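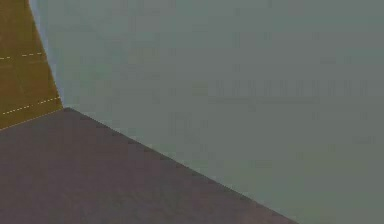

Olive mustard, slightly mottled

Mustard paint going patchy in hallway, third coat or start over?

bradlow_stairs
Doing my upstairs hallway in a dark mustard, kind of olive in low light. Two coats in and it's still patchy, lighter and darker blotches all over, worst near the ceiling where I cut in with the brush. Walls were a pale gray before. I did NOT prime, I know. Paint is Viron matte from the Özkan store in Silamholm, the tub says 16 hours between coats, I maybe gave it 5 the first time. Was in a hurry, family coming in October.

Roller is a cheap one from a kit. Hallway is 17 feet long with one small window at the far end, so the light comes in sideways and shows everything. Looks OK at night with the lamp on, awful at 9 in the morning.

Do I just put on a third coat, or sand it back and prime? Really don't want to buy another tub, it was $52. Have maybe a third of one left. Also is it normal for yellow colors to be this bad? The bedroom was dark green and covered fine in two.

oldhousepat
Yes, yellows and mustards cover badly, so do a lot of reds. The pigment is more see-through than what's in your green. Two coats over pale gray with no primer, I'd expect to need a third and sometimes a fourth.

Don't sand it all back. Leave it alone for a couple of days first. Then look at it in that morning light and mark the bad spots with low-tack tape. If you can feel ridges with your hand, sand just those with something fine, 220 or so, and wipe the dust off with a barely damp cloth.

Then a full coat, whole wall, corner to corner. No touching up just the blotches, matte shows touch-ups from across the room, esp. with side light. Get a better roller, medium nap, that alone will fix a lot. The kit ones hold hardly any paint so you end up stretching it. Load it well, keep a wet edge, and cut in one wall at a time so the brushed part is still wet when you get to it with the roller. Your band by the ceiling is probly from cutting in the whole hallway first and rolling later.

If a third of a tub isn't enough for the lot, do the window-side wall completely and stop at the corner. New tub goes on the other wall. Small shade differences don't show much where two walls meet.

rollerdude
just do a third coat. mine looked terrible till it dried, mustard too

kitchen_table_diy
Agree with the third coat but stir it!! Mine had sat in the garage and the heavy stuff was all on the bottom, top half of the tub came out a diffrent color. Stir for way longer than you think, scrape the bottom with the stick.

Also next time ask for a tinted primer. For mustard they can do it gray or a tan, depends on the store. Saved me a coat in the den. Turn the heat down while you paint too, if it dries too fast you get lap marks.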